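Home Topics Food and Work Random Entry Contribute

Desk lunch

Filed under: Meals by Place, Office Life, Minor Customs
Reading time: 5 minutes

A desk lunch is a midday meal eaten at the place where the eater also works. The term covers food brought from home, food carried back from a shop, food delivered by courier, and the second half of any of these, found in the afternoon and eaten with less ceremony. It is usually told apart from the working lunch, at which other people are present and somebody else pays.

The desk lunch has few rules and no agreed menu. It is defined by its furniture. A sandwich eaten on a bench is lunch; the same sandwich moved eighty feet indoors and set down beside a keyboard becomes a desk lunch, and is often described by its eater as "just grabbing something."

Terms and limits

Writers on the subject disagree over where the desk lunch begins. The strict view requires a full meal, a desk, and some sign of work going on at the same time, such as an open spreadsheet. The loose view accepts any food and any flat surface. Crackers are disputed. Soup is accepted by all sides, although it is the food least suited to the purpose.

Breakfast eaten at a desk is generally treated as a separate custom with its own smells. Dinner eaten at a desk is treated as a problem with the job.

The phrase "al desko," a play on "al fresco," is found in newspapers and is used mainly by people about to write an article on the subject. It is rarely heard from anyone holding a fork.

History

People have eaten where they worked for as long as there has been work. Farm laborers ate in the field and cobblers ate at the bench, and neither group was thought to be lowering the tone. The desk lunch became a custom worth remarking on only after offices had set aside another place for lunch, so that staying put could be noticed.

Early office rules often touched on the matter. Clerks at the Karov shipping office were forbidden to eat over the ledgers, a rule that survives in the house archive alongside several ledgers that have been eaten over. The company later opened a dining room two floors down. It served a hot meal at noon, and attendance was expected. Most accounts of the food dwell on the gravy.

The dining room was closed when the building was sold. Its space became a records store, and the clerks went back upstairs with sandwiches. By then the rule about the ledgers had lapsed, along with the ledgers.

The spread of the personal computer changed the layout of the meal more than its contents. Paper could be pushed aside to make room for a plate, but a keyboard had to stay roughly where it was, and lunch moved to the left. Left-handed workers report the opposite arrangement. Later, the flat screen gave back much of the depth that the older, deeper monitor had taken, and portions are widely believed to have grown to fill it.

Working from home removed the colleagues and kept the desk. Many people who now live nine steps from a kitchen table continue to carry their lunch past it.

Customs by place

In the town of Votitz, shops and offices traditionally closed for two hours at midday, and eating at a desk was taken as a sign that the key had been lost. The closure has since shrunk, with the post office holding out longest.

Unholm, which has long winters and one sandwich shop, is sometimes called a center of the desk lunch, mostly by the sandwich shop. Workers there commonly order in the morning and collect at noon. In June, when the weather allows, the town hall puts tables out in the square. They are well used by visitors.

The Figueiredo printing works, where ink and food were kept apart by strict order, went furthest in the other direction. Its staff could eat nothing at all on the shop floor, and the front office adopted the rule out of solidarity. The front office kept a drawer of biscuits throughout the period.

Common foods

Foods eaten at desks tend to share certain traits. They hold together, they can be managed with one hand, and they can be left for a phone call without becoming sad. The sandwich meets all of these tests and has been the leading form for most of the recorded history of the meal.

The salad has a strong following but performs badly. Leaves must be folded before they fit in the mouth, and folding a leaf with a plastic fork takes two hands and some privacy. Dressing comes in a separate tub with a lid that opens all at once.

Dumplings, filled rolls and other wrapped foods travel well. The wrapper acts as both plate and napkin until the first bite, after which it is neither. Noodles are popular with people who have dark shirts.

Fish, warmed in a shared microwave, is legal almost everywhere. It is the subject of more signs than any other food, and a fair share of them are laminated. Popcorn comes second, chiefly for the version that has been left in too long.

Manners

Few offices write down their rules on desk lunches, but most have them. The following are widely observed:

- A person with a full mouth may not be asked a question that needs more than a nod.
- Loud foods are to be finished before a call or started after it.
- Anything offered to one neighbor should be offered to both.
- Containers with food still in them go in the kitchen bin, which has a lid, and stay out of the bin under the desk, which does not.
- A colleague's lunch may be remarked on once. "That smells good" is the approved remark and does not have to be true.

There is less agreement on whether an eater may be interrupted. Those in favor point out that the person is at a desk. Those against point out that the person is at lunch. The eater, who could settle the matter, is usually chewing.

Equipment

The standard kit consists of a container, a utensil, something to drink and something to wipe with. The last is most often forgotten, and its place is taken by the back of a printed page.

Containers fall into two groups. The first belongs to the eater and must be carried home, washed and matched with its lid, and many lead one-way lives that end in the office cupboard. The second comes with the food and is thrown away, or is washed and kept against a need that has not yet come up. Lidded cups are preferred to open ones near anything with a power supply. A domed lid leaves room for toppings and prevents stacking.

Delivered meals bring a bag, which is placed at the end of the desk, where it remains until evening. Bags with a silvery lining are thought too good to throw out.

The desk mat was sold at first as a surface for writing and later as one for the mouse. Its service as a tablecloth was left out of the advertising. Dark colors are the most common. They hide sauce well and rice poorly, and a mat that has been wiped down in a hurry can be told from a clean one by resting a sleeve on it. Lamps, where present, are generally pushed to the far side for the length of the meal.

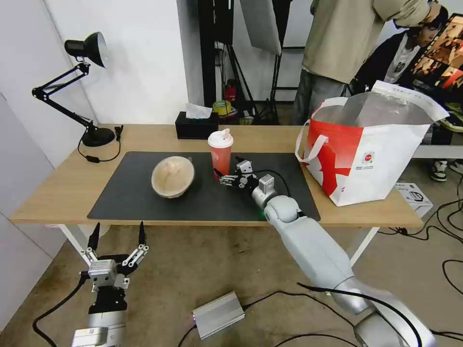
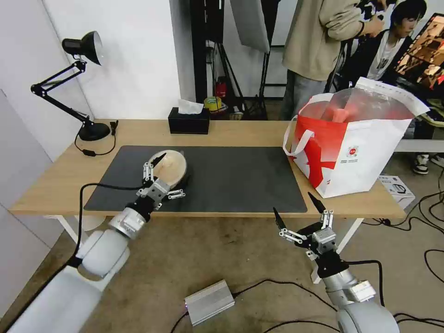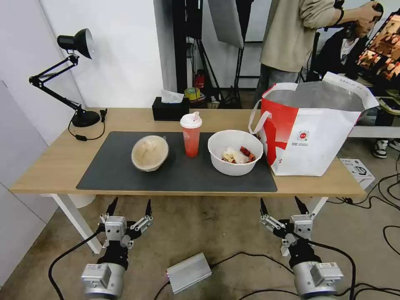
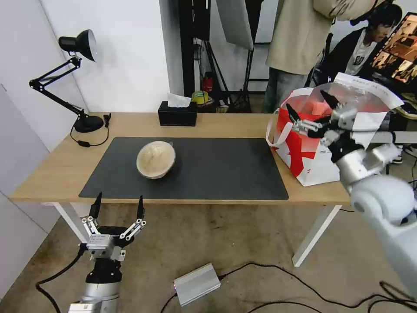
Tableware and food containers on a dark desk mat. The third picture includes a shopping bag with its lining showing.

Crumbs and upkeep

The keyboard is the main victim of the desk lunch. Its keys stand just far enough apart to admit a sesame seed and too close together to let it out. The usual remedy is to turn the whole thing over and tap it, which moves the contents to the desk and gives the owner an unwelcome view of past meals in order. Canned air moves them to the neighbor.

Sticky spills are harder. A key that has taken in sweet tea will go on working for a day or so and then begin to repeat itself, most often during the typing of a password.

Criticism

The desk lunch has been blamed for poor digestion, poor posture, poor work and the decline of conversation. Advice columns return to it each spring and recommend a walk. The people who follow this advice can be seen walking, holding a sandwich.

Defenders reply that the meal is cheap, quick and quiet, and that it allows a person to leave at 5. The last claim has proved the hardest to support. One Unholm employer offered to give back the unused lunch period at the end of the day and found that it was being used then too, at the desk, for work.

See also

Brown bag
Break room
Shared refrigerator, disputes over
Vending machine
Working lunch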